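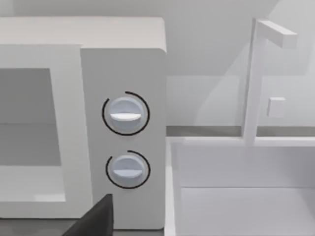 One reader wrote to ask whether it is really safe to warm up yesterday's rice, as her mother had always told her never to touch it, and could we please settle the matter before the weekend. We get a version of that letter most months, so it seemed the right place to begin.

Leftovers: your questions

Can I reheat rice?
Yes, with a bit of care. The trouble with rice comes from leaving it sitting out in a warm kitchen after cooking, so spread it on a wide plate or tray, let the steam go off it, and get it into the fridge within the hour. Eat it the next day, heat it until it is steaming right through, and don't warm it a second time. Your mother was quite right to be wary of the pan left on the hob overnight!

How long will a stew keep?
We say 2 days in the fridge for anything with meat in it, and that goes for the Skomorwood lamb and barley as well, which several of you have asked about. If you know on the first evening that you won't get to it, freeze it then. A lentil or bean stew often tastes better on the second day than it did on the first, once everything has had a chance to settle in together.

My soup is scalding at the edges and cold in the middle. What am I doing wrong?
Very little, I should think. Thick soups heat unevenly, and the cure is to stop halfway and give them a proper stir, right down to the bottom of the bowl. Cover it loosely, and let it stand for a minute or so at the end before you taste it.

Which tubs should I use?
Whatever you have with a lid that fits. We are fond of the shallow Trateo ones in our own kitchen, but an old ice cream tub does nicely for the freezer. Do tip the food out into a proper bowl before heating if you aren't sure the tub can take it. And write on the lid what's inside - you will not remember, however certain you feel at the time.

Can I freeze mashed potato?
You can, and it's a lovely thing to find on a cold evening. Be generous with the butter, freeze it in portions of about 100 grams, and warm it gently with a splash of milk. Boiled potatoes left whole go rather watery, I'm afraid.

Where has the Nouri chickpea recipe gone?
It moved when we tidied the site in June. Type 639 into the search box and it should come straight up. The old link in the Hullis newsletter no longer works, sorry about that.

Is it all right to put warm food in the fridge?
Warm is fine, piping hot is best avoided. Divide a big pot into smaller dishes and it will cool a good deal faster.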